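Desk phones in your rented office - frequently asked questions

Is a desk telephone included in my room at Grulia?
Every room has one telephone on the table. If you do not need it, please tell the front desk and we will take it away. The monthly rent stays the same.

Can I move the phone to a different table?
You can move it freely inside the room, as long as the cord reaches the wall socket. We ask that you do not carry it to another room - each number belongs to one room only.
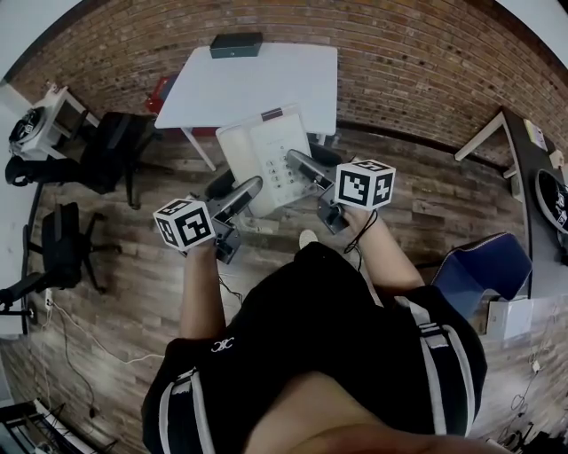 How do I clean the phone?
Use a soft cloth, a little damp, and wipe first the handset and after that the keys. Please do not spray any liquid directly on the keypad. Alcohol wipes are fine for the handset.

What does it cost to call?
Calls between rooms are free. For outside calls you have 900 minutes each month, and unused minutes are not carried to the next month.

My phone has no dial tone. What should I check?
Look first if the handset is lying correctly, then take out the cord and put it in again. If it is still silent, write to Dwight Dhillon at the front desk. He exchanges phones every Wednesday, and in urgent cases sooner.

May I keep my number when I leave?
It is possible if you move to our Bromow building. Please ask us 14 days before your last day. For other addresses we can only play a message with your new number, for 50 days.

We use cookies to remember your settings. Accept all | Manage cookies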